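Tenach
Accueil | L'école | Formations | Inscriptions | Venir nous voir

Qui sommes-nous ?

Tenach est une école privée de formation aux métiers du commerce alimentaire de proximité. Nous préparons des adultes, en reconversion ou en début de parcours, à travailler dans une épicerie, un rayon vrac, un comptoir de fromagerie ou une petite supérette, puis à en prendre la gérance s'ils le souhaitent.

L'école accueille 55 stagiaires par an, répartis en deux promotions. La première commence en janvier, la seconde à la rentrée de septembre. Les cours ont lieu en journée, du lundi au jeudi. Le vendredi est réservé au travail personnel et aux rendez-vous avec les formateurs.

D'où vient l'école

À l'origine, Tenach était le service de formation interne du groupement d'épiceries Gretero. Les magasins du groupement recrutaient des vendeurs qui savaient accueillir un client, mais qui n'avaient jamais passé une commande chez un grossiste ni calculé une marge. Des sessions courtes ont été organisées dans l'arrière-boutique d'un des magasins, puis ouvertes à des personnes extérieures au groupement. Les demandes ont dépassé les places disponibles et l'activité a été séparée en une structure distincte. Gretero reste un partenaire et accueille chaque année une partie de nos stagiaires, sans siéger dans nos instances.

Ce que nous enseignons

La formation principale s'appelle Nultimico. Elle dure 30 semaines, stages compris. On y apprend à tenir un stock, à lire une facture fournisseur, à fixer un prix de vente, à relever les températures des meubles froids et à remplir les documents demandés lors d'un contrôle. Une part importante du temps est consacrée aux produits eux-mêmes : saisonnalité des fruits et légumes, familles de fromages, conservation des farines et des huiles, lecture des étiquettes et des allergènes.

Les deux stages se déroulent dans des commerces différents. Nous demandons que l'un des deux ait lieu dans un magasin de moins de cinq salariés, où le stagiaire participe à toutes les tâches, y compris l'ouverture, la caisse et la réception des livraisons.

Des modules courts existent aussi pour les commerçants déjà installés. Ils portent sur l'hygiène, la gestion des invendus, la vente en vrac ou l'emballage des commandes à emporter. Ils peuvent être suivis séparément et donnent lieu à une attestation.

Les locaux

Nous occupons le rez-de-chaussée et le premier étage de l'ancien entrepôt Wibisono. En bas se trouvent le magasin d'application, la réserve et la chambre froide. Les salles de cours, le bureau des formateurs et la salle de pause sont à l'étage, desservis par un ascenseur. Le magasin d'application est ouvert au public le mercredi et le jeudi après-midi. Les recettes servent à acheter les marchandises utilisées en cours.

Notre façon de travailler

Les groupes restent petits et les formateurs sont tous d'anciens commerçants ou des commerçants en activité. Il n'y a pas d'examen final unique. Chaque compétence est validée au fil des semaines, au comptoir ou en réserve, et peut être repassée une fois. Aucun diplôme n'est exigé à l'entrée. Nous recevons chaque candidat en entretien et lui proposons une journée d'observation avant l'inscription définitive.
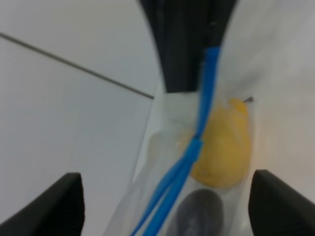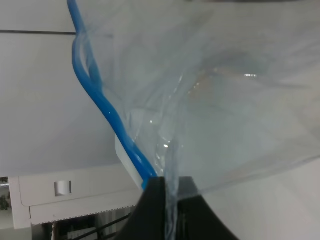 Sacs en plastique transparent, vus de près.

Nous rendre visite

L'école se visite sur rendez-vous, hors vacances scolaires. Le dossier d'inscription est à retirer à l'accueil ou à demander par le formulaire de contact. Les demandes de financement sont étudiées avec vous lors de l'entretien.

Page mise à jour le 22 juillet 2022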